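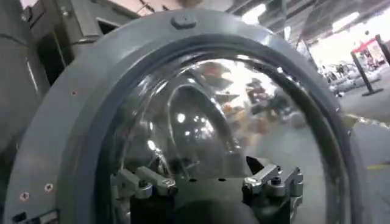
Dome cover

A dome cover is a rounded, transparent shell fitted over the opening of a housing in order to protect what lies behind it while leaving it open to view. Dome covers are used on washing machines, inspection hatches, display cases, lamps and outdoor instruments. The cover is normally held by a ring, and the two parts together are sold as a dome assembly.

Construction

The shell is most often molded from clear plastic, although glass is preferred where the cover will be exposed to heat or frequent scrubbing. Plastic shells are formed either by injection molding or by heating a flat sheet and drawing it into shape. The second method is cheaper for small orders but leaves the wall thinner at the crown than at the edge.

The ring carries the weight of the shell and fixes it to the housing. Smaller rings snap into place. Larger ones are fastened with screws, set either in the face of the ring or behind it. A gasket, usually a dark band of rubber or silicone, runs around the inner lip and keeps out dust and water. On hinged models the ring may also carry a knob, catch or pull.

Shape

A curved shell resists pressure and knocks better than a flat pane of the same thickness, and it sheds water. It also gives more room inside the housing. The main drawback is optical. A glossy dome reflects lamps, windows and nearby objects as stretched or arched shapes, and these can hide the contents from a person standing directly in front. Matte rings are commonly chosen to limit further glare.

History

Early domed covers were blown glass and were set in putty. Plastic versions became common in household goods once clear sheet could be formed cheaply. The trade names Fonon and Tekerard both appear in workshop catalogs of the later period, the former for snap-in covers and the latter for screwed rings. The designer Genivaldo Peixoto is credited with the Tekerard pattern, in which the gasket can be changed without removing the ring from the housing.

Care and replacement

Clear plastic scratches easily. Manuals generally call for a soft cloth, lukewarm water and mild soap, and warn against alcohol, window cleaner and abrasive pads. Fine scratches can be polished out, but cracks near the edge require a new shell.

Gaskets wear sooner than shells. In her handbook on small housings, Yoon-hee Son recommends inspecting the gasket every 200 hours of use and replacing it when it has flattened or lost its spring. Screws should be tightened in stages, working across the ring, as uneven pressure may distort the seat.

See also

Bell jar
Gasket
Porthole
Sight glass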